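I finally canceled my gym membership in April. I'd been paying for it for 3 years and going maybe twice a month, and the drive across Cleststead at rush hour was most of the problem. So now I walk.

The route I've settled on starts at my front door, goes down past the Stestico parking lot and follows the creek up to the old water tower. There are 283 steps cut into the hill at the end – the town put up a sign with the number on it. I stop at the bench halfway. My knees are fine going up and complain coming down, so I take the gravel road back.

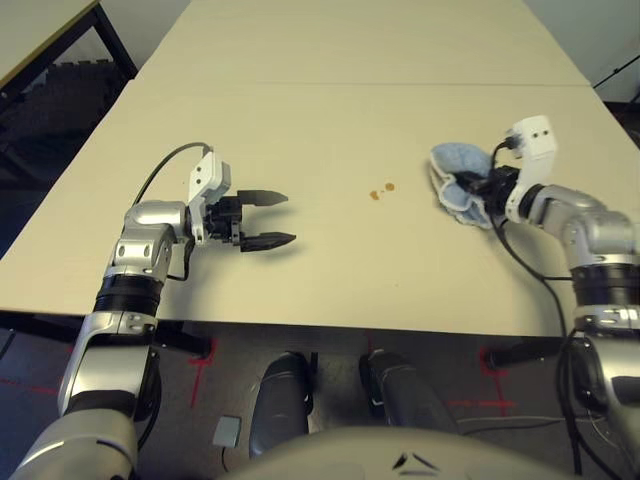

Shoes took some sorting out. My running shoes were too soft for the gravel and I could feel every stone. I bought a pair of Stekeck trail shoes on sale and wore them around the house for a week before taking them out. They're stiff across the toes and the laces are too long, but I haven't had a blister since the first walk.

I go out before breakfast, at 6:30 if I can manage it. By eight the creek path is full of bikes. On the way home I stop at Tôn for an iced coffee and sit outside until my legs stop buzzing. That does add to the cost, but the gym was 360 dollars a year before the locker fee, so I'm still ahead.

I don't track anything. I tried an app for 2 days and kept looking at my phone. Next I want to try the loop on the far side of the tower, once the mud dries out.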